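Prusano wants small shops to budget for two arms

Prusano has put a monthly plan on its two-arm bench robots, and the pitch is aimed squarely at small electronics repair and assembly shops. The company says a buyer can have a pair running on ordinary tables within 15 days of signing. Maybe so. The quote we were shown on Friday leaves a lot out.

The price covers the arms and four hours of remote setup. It doesn't cover spare gripper fingers, replacement cables or the time of whoever has to teach the thing a new part. Jascombe, a distributor that carries both Prusano and the rival Tilora line, suggests customers set aside another 30 percent for the first year. That figure isn't in the brochure.

Then there's the work itself. Prusano's break-even chart assumes 600 parts a day, every working day. Plenty of the shops it's courting handle that many in a good month, and the parts change from one job to the next. Picking up a small circuit board is a fair test of a gripper, but it says very little about what a shop will save.

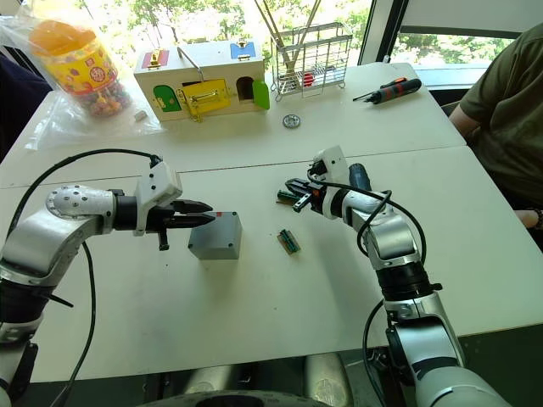

Leclerc, which leases similar equipment, now offers a trial that can be canceled before the second payment. Prusano says it has no plans to match that. Buyers who are still tempted should ask for a test on their own parts, with their own staff at the table, and get the service rates in writing before June, when the introductory price ends.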